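Ticket 2176
Subject: Air conditioner whistles over the craft room table
Site: Mosdale, upstairs craft room
Category: Heating and cooling / ceiling units
Priority: Low
Status: Resolved

Opened 9:14 a.m.

Hi! First off, we love this room. The new red-orange covering with the big lilies on it has cheered the whole place up, and people keep asking where we got it (Grultlow, end of roll, a real bargain!). One snag. The ceiling unit has started to whistle. It's a thin, high sound, a bit like a kettle two rooms away, and it starts a few minutes after the cooling kicks in. It stops as soon as I drop the fan to low. It's been doing this since early April.

What I've tried so far:
Turned it off at the wall for 14 minutes and back on. No change.
Changed the set temperature up and down. No change.
Fan on low: quiet. Fan on medium: faint whistle. Fan on high: loud enough that we talk over it.
Closed the door to the hall. Worse, I think!

Reply from support, 10:02 a.m.

Thanks for such a clear report, the fan speed notes help a lot. The door one is my favorite clue. If closing the door makes it worse, the unit may be short of return air, and a dusty filter is the first thing to check. Could you tell us:
1. Is it the square kind, set into the ceiling?
2. When was the filter last washed?
3. Does the sound change if you switch the swing off?

Update from requester, 11:20 a.m.

Square, yes. I'm attaching a picture with the unit in it. Filter: no idea, the log sheet on the back of the door only goes to last summer. Swing off makes no difference at all.
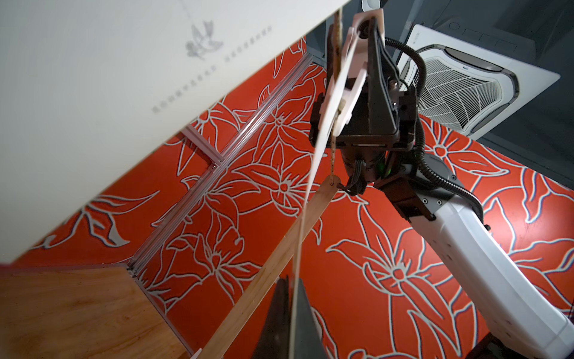
Attachment 1: square ceiling unit, top right, with the lily pattern below.

Reply from support, 11:41 a.m.

Perfect, that's a cassette unit, and I can see the grille in the middle with the curved slats. Lovely flowers too! The filter sits behind the grille. Please leave it closed, we'll bring the tall ladder up after lunch. If you can clear a space to stand it, great.

Visit note, 2:35 p.m.

Power off, grille down. Filter was matted with gray lint, a good thick felt of it, most likely from all the fabric cutting. Washed it in the sink with lukewarm water, dried it, refitted. One clip on the grille wasn't seated, so I pushed it home until it clicked. Ran on high with the door shut. Whistle gone! Left the fan on medium. Wiped up the lint that fell.

Part number for a spare filter: Firkidum 2000. Ordered one from Rätsep so there's always a clean one to swap in.

Update from requester, 4:10 p.m.

What a difference! We had it on high for the whole afternoon group and could hear the scissors. The air feels stronger by the window as well. Can we add a filter wash to the monthly list? I'm happy to remind you.

Reply from support, 4:22 p.m.

Added. It's item 85 on the list, first week of each month. If the whistle comes back before then, reply to this ticket and it'll reopen by itself.

Ticket closed 4:23 p.m.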